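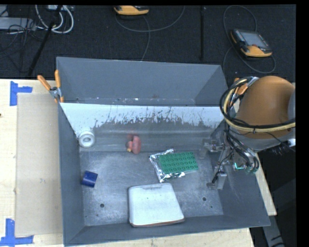

A picking cell at Pangilinan, with the gripper inside the bin.

Participants wanted: gripper fault study, Plarnotville

Zurkholm is looking for people who have worked next to bin-picking robots to take part in a study of a fault we have not been able to pin down.

In July one of our arms carried on down after the gripper should have stopped, and pressed into the bin wall. The force limit did not trip. An operator, Jericho Sison, hit the stop button. He was not hurt, but his hand had been in the bin shortly before. The log shows no error. We have seen the same thing 2 more times, both on mixed loads of small packets and hard cases.

We want to know what operators notice before a fault like this, and how quickly they can stop the arm.

What you will do
One session of 75 minutes at our Pudon Road workshop. You will watch the arm sort mixed items from behind a guard, with a stop button in your hand, and press it whenever you think something is wrong. Some faults will be set off on purpose. The arm runs at reduced speed and you will not reach into the bin at any point. A short interview follows with Eirlys Lougher.

Who can apply
Anyone over 18 with at least six months on a line with robot arms - packing, sorting or maintenance. You do not need to know how to program one. We cannot take people who were on shift during the July incident.

Payment is 300 for the session, plus travel. Morning and afternoon places are available, first start 9.30 am.

To apply, write to Maribeth Malabanan at the Plarnotville office with your job title and the kind of arm you have worked with. Safety questions go to Noel Villanueva, who can send you the risk assessment before you decide.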